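About > Our Story > Who We Are

About Drumach Paper Repair and Bindery

12 comments | 48 shares

We have been mending books in the old feed store at Drerwood for 19 years now, and people still come in the door asking whether we sell chicken wire. We don't, but we usually end up talking anyway, and more than one of them has come back later with a family Bible under one arm or a shoebox full of recipes that somebody's grandmother wrote out on the backs of envelopes. That is pretty much how the business grew, and we wouldn't have wanted it any other way!

Drumach started as a single bench in a spare bedroom. The first jobs were hymnals, a whole run of them from a church up the valley, all with the same trouble: the covers were fine, the pages were fine, and the glue in between had turned to something like burnt sugar. We learned a great deal from those hymnals. We learned how much paste is too much, and how long a book really needs to sit under weight (longer than you would like, especially in July). When the spare bedroom ran out of floor we took the lease on the feed store, which had good north light and a loading door wide enough for our board cutter.

What we do

Most of our work is plain, everyday repair. We reattach covers, sew loose sections back in, mend torn pages with thin Japanese tissue and wheat paste, and make new spines for books whose old ones have given up. We also bind new things from scratch. Students bring us their theses, small towns bring us their minutes, and every October we get a wave of people who have finally typed up the family history and want a dozen copies in time for the holidays. If you are one of those people, please come in September. We say it with love.

Loose papers are a bigger part of the shop than most visitors expect. Letters, deeds, sheet music, school reports, a farm's worth of seed receipts, all of it can be cleaned, flattened and put into folders that won't turn it yellow. We like this work very much. A bound book has already been sorted by somebody, but a pile of papers still has to be read a little before you know what belongs next to what, and so we get to spend an afternoon in another family's kitchen, so to speak.

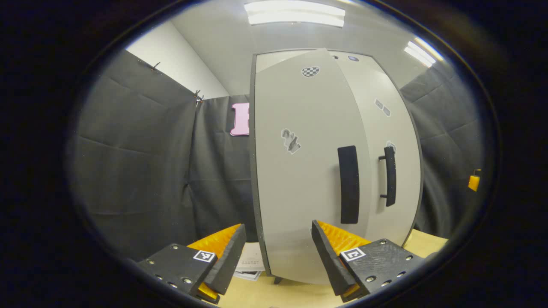

Papers and the tall gray cabinet at Drumach.

Each job gets a written slip when it arrives, with your name, what you told us about the piece, and what you would like done. We'll tell you the price before we start. If we open something up and find more trouble than we bargained for, we call you, and we don't go on until we've heard back. Small repairs are generally ready in 3 weeks. Bigger ones take as long as they take, and we will be plain with you about that at the counter. We have sent people home with their book and a roll of cotton tape and no bill at all when that was truly all it needed.

The Menon room

At the back of the building is what we call the Menon room, after the street it looks out on. We teach there in the evenings, starting at 6:30. The beginner class makes a simple sewn notebook, then a hardcover one, and then whatever people bring from home that they are brave enough to take apart. No experience is needed and we supply the needles, thread, bone folders and paper. Wear something you don't mind getting paste on. There is coffee, and it is decent coffee, and there are usually cookies if the bakery had any left when we went by.

The room also holds our lending shelf, which has grown to about 700 books on binding, printing, papermaking and lettering. Some were bought, a good many were given, and a few simply turned up in the mail slot. You are welcome to sit and read them during shop hours, and students can take them home.

Drullov paste paper

A few years back we began making our own decorated papers, which we sell under the name Drullov. They are brushed and combed by hand in colored paste, so no two sheets come out quite alike, and we use them for covers and endpapers in the shop. We make them in batches of 50 sheets, mostly in winter when the bench is quieter. The blues go first. If you need a particular color for a project, ask us early and we'll try to mix it, although our record with purple is not good.

Coming to see us

Stop by whenever the lights are on. Parking is behind the building, and the side door has the ramp. If you're bringing something fragile, lay it flat in a box with a clean towel under it, and please leave the tape dispenser at home until we've had a look.

5 likes | Share this page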